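中古デスクトップパソコンの回収・再生事業を11月より拡大
株式会社モデュセル、企業向け一括引き取りの受付を開始

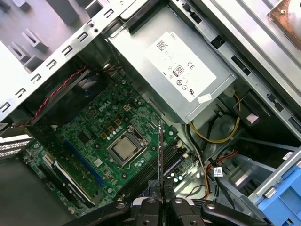

イェスティン・パンフリー（Iestyn Pumphrey）

株式会社モデュセル（Modusell）は、企業や学校で使われなくなったデスクトップパソコンの回収・再生事業「Irik（イリク）」について、2025年11月から対象地域と受付台数を拡大します。これに先立ち、法人向けの一括引き取りの事前申し込みを2025/08/03より受け付けます。

■拡大の背景
Windowsの更新時期やオフィスの移転に合わせて、まとまった台数のパソコンが一度に不要になる例が増えています。台数が多いほど保管場所の確保が難しく、データ消去の記録を一台ごとに残す作業も担当者の負担になります。当社にも昨年度、引き取りの日程や消去証明書の形式についての問い合わせが多く寄せられました。
昨年度にIrikで引き取ったデスクトップパソコンは1641台です。このうち再販売に回したものが過半を占め、残りは部品として保管するか、素材ごとに分けて提携先の処理会社へ引き渡しました。

■サービスの内容
引き取りは1回につき16台から受け付けます。これまでは40台以上を条件としていましたが、小規模の事業所からも利用の希望があり、下限を引き下げました。モニター、キーボード、マウスは本体と同時であれば引き取ります。プリンターと複合機は対象外です。
引き取った本体は、当社の作業所で外装を開け、内部の清掃と目視点検を行います。その後、電源ユニット、マザーボード、メモリー、記憶装置を順に検査し、結果を管理番号とともに記録します。記憶装置のデータは専用ソフトで消去し、消去できないものは物理的に破壊します。いずれの場合も証明書を発行します。証明書はPDFを標準とし、紙での発行を希望する場合は申込時にお知らせください。

■保守用部品の販売
再生の過程で取り出した部品のうち、検査に合格したものは、提携先のTavares（タバレス）株式会社を通じて保守用部品として販売します。生産が終わった機種の電源ユニットや増設カードを中心に扱い、取り扱いメーカーは17社です。在庫は毎週更新し、保証期間は納品日から6か月とします。
在庫の照会には、Zorkix（ゾーキックス）の部品管理システムを利用します。型番または管理番号を入力すると、検査日と検査結果を確認できます。利用登録は無料ですが、法人名義での登録が必要です。

■料金
デスクトップ本体の引き取りは無料です。ただし、エレベーターのない建物の3階以上からの搬出、夜間や休日の作業、離島からの輸送には別途費用がかかります。見積書は申し込みの受付後、5営業日以内にお送りします。

■担当者のコメント
本事業を担当するパンフリーは次のように述べています。
「台数が下限に届かず、お断りしていたお客様が少なくありませんでした。今回の見直しで、支店や教室単位の入れ替えにも対応できます。古い機種を使い続ける必要がある現場には、部品の面でもお役に立てると考えています。」

■申し込み方法
当社ウェブサイトの申込フォームに、台数、設置場所、希望日を入力してください。機種の一覧がある場合は、表計算ファイルで添付できます。11月分の引き取り日程は申し込み順に調整します。

お問い合わせ｜個人情報の取り扱い｜© Modusell Inc. All rights reserved.｜ページの先頭へ戻る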